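The Penry Job

Maham Sial got to the Wuvcombe building at ten to seven and hung her coat on the hook nearest the heater. The night shift had left the log open on the desk. It said 151 in somebody's square handwriting, which was the number of good runs for the Penry job so far. The contract asked for more than that. It always did.

She signed in, wrote 1/17/20 at the top of a fresh page, and put her hands into the grips.

The grips were the part visitors liked. You held one in each hand, and whatever your hands did, the arms on the bench did too, a little late. People laughed the first time. Then they tried to pick something up and stopped laughing. Maham had dropped things for 23 shifts before she quit thinking about her fingers.

"Clear the bench," the sheet said. "Glassware and small items to rack or tub. Operator's choice of order."

Operator's choice was new. On the Prindbridge job they had told her which hand and which shelf, and they had thrown out any run where she paused. She had asked for a change after that one. Her supervisor, Radness, was a tall man who ate lunch standing up, and he had moved her without asking why.

She did the first run slowly. The second was better. On the third she reached for a test tube and closed too early, and it rolled, and she said a word in Urdu that her grandmother had used for goats. She marked the run bad, reset the bench and went again.

Radness came by before lunch with a sandwich.

"They looked at the April runs," he said. "Penry did. They want to know which ones are yours."

"Why?"

"They trained on everybody's, and the thing keeps waiting. It goes to pick up something made of glass and it stops just short. Then it goes in."

Maham kept her hands where they were so the arms would stay still. "I do that."

"I know you do. I told them."

"Do they want me to stop?"

He chewed for a while. "They haven't said. It costs them time. But it breaks less."

She had learned it in her mother's kitchen, from a shelf of thin tea glasses that had come over in a suitcase wrapped in undershirts. You stopped before you touched one. Her mother stood behind her and watched her stop. If she didn't, she was sent to sit down. By now most of those glasses had broken anyway, all of them in other people's hands.

"I could try a few without it," she said.

"Try 20. See how it feels."

He went back down the hall. She heard his office door, then his radio. She flexed her hands, settled them in the grips again, and brought the left arm over the pink tub, where the bottle was.
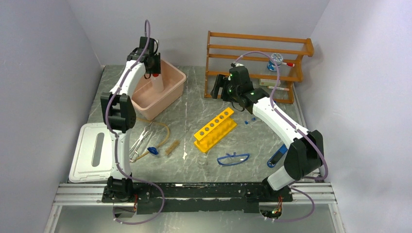

Plastic was easy. She never waited on plastic. She finished with the bottle and turned her attention to the beaker, which was hard to see against the gray tabletop and had fooled her before. She told herself to go straight in.

The arm went down and stopped. It was less than a second. She watched it and felt her own wrist holding, and then she closed the grip and lifted.

She looked at the sheet. There was a box for good and a box for bad and a line for remarks, and the line was short. She checked good. After a minute she wrote "waited" on the line, and reset the bench.

By four she had done the 20. She had waited on every piece of glass in every one of them. She took the page down the hall to Radness, who read it under his lamp and put it in the Penry folder with the others.

"Same time tomorrow?" he said.

"Same time," she said, and went to get her coat.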